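3.2 Table layout and serving ware

The second part of the study looked at how people share out food when each item has a plate of its own. Earlier work by our group (Gautam and Voicu) used divided trays, and participants in Stumasville told us the trays felt like a school cafeteria. We changed to separate round plates for this reason and kept everything else on the table to a minimum.

The plates were close to one another in size and differed in color, so that a participant could name one without pointing. Foods were chosen to be easy to tell apart by color and outline. No plate held more than one item, and in most layouts at least one plate was left empty as a place to move something to. The plates were set close together, near the middle of a plain brown tabletop.

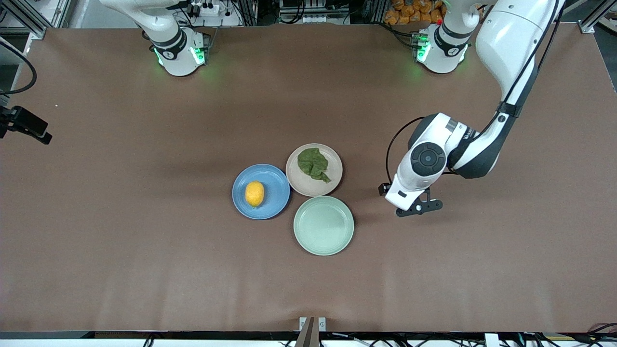
Figure 4. One of the layouts: a lemon-like fruit on the blue plate, a green leaf on the beige-pink plate, and the mint-green plate empty.

Spacing mattered more than we expected. In the pilot sessions we left wide gaps between plates, and participants tended to treat each one as a separate place setting. With the rims almost touching, they spoke of the plates as a group – "the set" or "the food side" – and gave shorter instructions. We kept the close spacing for all 300 sessions reported in Section 4.

Leafy items were harder to work with than fruit. A leaf can hang over the rim or hide much of the plate color, and participants did not always agree on whether it was "on" a plate when part of it lay past the edge. We coded an item as on a plate if more than half of it was inside the rim. The two coders disagreed most often on leaves, and these cases were settled by discussion at the Thursday meeting. Of the 2,960 instructions collected, 100 were left out for naming a plate that was not on the table.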